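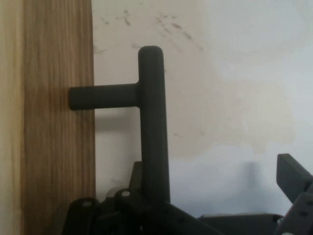

December 11, 2023

OK quick one before I lose the notes. Three weeks with the Odton gripper kit now and people keep emailing to ask is it worth it. Short version: yes if you already own an arm, no if you don't. Long version, typed fast, coffee going cold.

What you get in the box. Two-finger gripper, matte black, all linkages and brackets, bolts already in. Wrist camera, small. A cable that is too short (more on that). A bag of screws, a hex key, a card with a web address on it. No printed manual. The web manual is fine but the diagrams are tiny on a phone and my laptop lives on the other side of the room.

Price is 500 for the gripper and camera together. I've been quoted 2,000 for fancier ones so that's the whole reason I bought it. The software is a separate thing, Dijkstra, free for one arm. You can run the kit without it but then you're writing your own open/close commands and good luck with that on a weeknight.

**Setup**

Took me an evening. Would've been half an evening if the cable reached. Had to route it on the outside of the elbow joint, and now it snags when the arm folds all the way in. Ordered an extension. Still waiting.

Camera came up first try. Didn't expect that. The view looks past the fingers so you always have a bit of the gripper along the bottom of the picture, which I thought would bug me and it doesnt. It's useful. You can see what you're holding and what you're about to bump into in one go.

**The handle thing**

What I mostly wanted was reaching. Edges of panels, cabinet sides, the narrow strip of wall next to a board where fingers don't fit. So I've been having it hold a T-shaped handle, dark gray, long bar up and a thinner stem going off to the left, and then lining up the tip of the stem with the edge of a wood panel. Sounds dumb. It's a really good test though. If the bar twists even a little in the grip, the tip is way off, and you see it right away on the camera.

Notes from that, in no order:

- Grip on a round bar is OK, not great. The fingers have flat faces. Round thing, flat face, you know how it goes. A strip of rubber helped a lot.
- Slow speed only. At the default speed it arrives with a thump.
- Dark handle, dark gripper, hard to tell apart down at the bottom of the view. The edge finder in Dijkstra gets confused there and sometimes draws its outline around both. Colored tape would fix it. Haven't done it.
- It does much better finding the wood. Straight vertical edge against pale wall, it locks on to that and stays.
- Stains and scuffs on the wall threw it off at first. It kept flagging a smudge as an object. There's a slider for this under Advanced, turn it down. I should also wash my wall.

I logged 140 tries over the three weeks. Not going to pretend it's science, I changed the rubber halfway and moved the lamp twice. But by the last batch I was down to 3 bad ones in an evening and two of those were the cable.

**Stuff I don't like**

The cable. Said that already.

The bolts work loose. Check them every few sessions, there's round caps over a couple of the joints and you don't notice until the fingers start to wobble. Some thread lock from the factory would be nice.

Support is slow. Wrote to them about the camera dropping out when the arm is warm, got an answer six days later telling me to update. Did update. It did fix it, so fine, but six days.

And the app logs you out constantly. Why.

**Compared to the other one**

Had the Naltetti gripper on loan back in the summer. Stronger, nicer pads, much better on round stuff. Also heavier, no camera, and my arm sagged with it on. If you've got a bigger arm than mine look at that one first. For a desk arm the Odton wins just on weight.

Somebody in the comments asked about Flusasitz pads and do they fit. Screw holes line up on one finger and not the other, so you'd be drilling. I'm not drilling a kit I might want to sell.

**Would I buy again**

Yeah. Grudgingly. Budget for the extension cable and a bit of rubber and don't start at default speed. They say a new finger set is coming in January with a groove for round parts, and if it's real I'll get it and redo the handle test with the same panel so the numbers mean somthing.

Settings file is going up tonight if I remember. Poke me if I dont.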